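Visit Report: Textile Handling Line, Prudcombe
Dondero Workplace Safety Exchange - Member Visits

In July, members of the Exchange visited the Prudcombe works of Avora, where upholstery covers and household textiles are sorted, folded and packed. The visit was arranged at the invitation of the site after a stoppage on one of its robot cells earlier in the year. Avora had offered to show members the cell in operation, along with the records of the incident and the changes made afterward.

Members met at the gatehouse at 8:45 a.m. for the site induction. Safety shoes were issued on loan, and long hair and lanyards had to be secured before entering the hall. The induction included a short test of the evacuation alarm, which members found clear and easy to hear even beside the packing line.

The incident

The stoppage took place in Cell 21, where a robot arm takes covers from a stack and passes them to the folding table. A gripper closed on a fold of fabric and drew a second layer in with it. The controller read the thickness as a normal grip and ordered the lift. The lower layer was still held by the stack, and the arm pulled against it until the force limit tripped and the cell stopped.

No one was hurt in the stop itself. The site's concern was with what came next. An operator opened the side gate and reached in to free the cover by hand. The gate switch had cut power to the arm's drives, as designed, but the gripper was fed by a separate air line that stayed under pressure. When the fabric was tugged, the gripper released and closed again. The operator's glove was caught at the fingertip and pulled free without injury. The event was recorded as a near miss, and the cell was out of service for 43 hours.

At the cell

Members watched the cell from behind the fixed guard and followed the wrist camera on a monitor at the operator's desk. The site engineer ran the picking task at reduced speed and drew attention to the way thick woven covers gather as the gripper presses in. With a coarse weave, two layers lying together are hard to tell from one layer that has bunched, and the view is often partly blocked by the gripper itself.

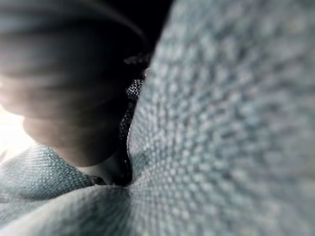 Wrist camera view in Cell 21: grey-blue woven fabric drawn into a deep crease near the gripper.

The engineer explained that the camera had been fitted mainly for finding the edge of a cover. It had never been approved as a check on the number of layers held, although operators had come to treat it as one. Members agreed that this was a useful point for their own sites, where a screen beside a machine can easily be given more trust than its purpose allows.

Findings and changes

Avora reviewed 300 picks from the cell log and found 211 in which the measured thickness fell inside a range that could mean either one bunched layer or two flat ones. The accepted range has now been narrowed. A doubtful reading causes the gripper to open, back away and try again at a new point. After a second doubtful reading the cell stops and calls for an operator.

The gate switch now also vents the air line to the gripper. Montoya, the contractor responsible for the guarding, carried out the work and added a pressure gauge that can be read from outside the gate. The written procedure requires the operator to lock the gate open, check that the gauge reads zero, and use a hook tool to free trapped fabric. Hands are not to be placed near the gripper until all three steps have been completed.

Members asked whether venting the air could cause a heavy cover to drop. The engineer confirmed that it could, and that the floor under the transfer path is now marked as a keep-clear area. One delegate noted that the marking was already worn near the folding table - the site undertook to repaint it.

Open points

The hook tool was hanging on the far side of the cell, some distance from the gate it is meant to serve. The Exchange has recommended that it be moved. Training records for the night shift were not available during the visit and will be sent to the Exchange office. Copies of the revised procedure may be requested by member sites through the usual contact form.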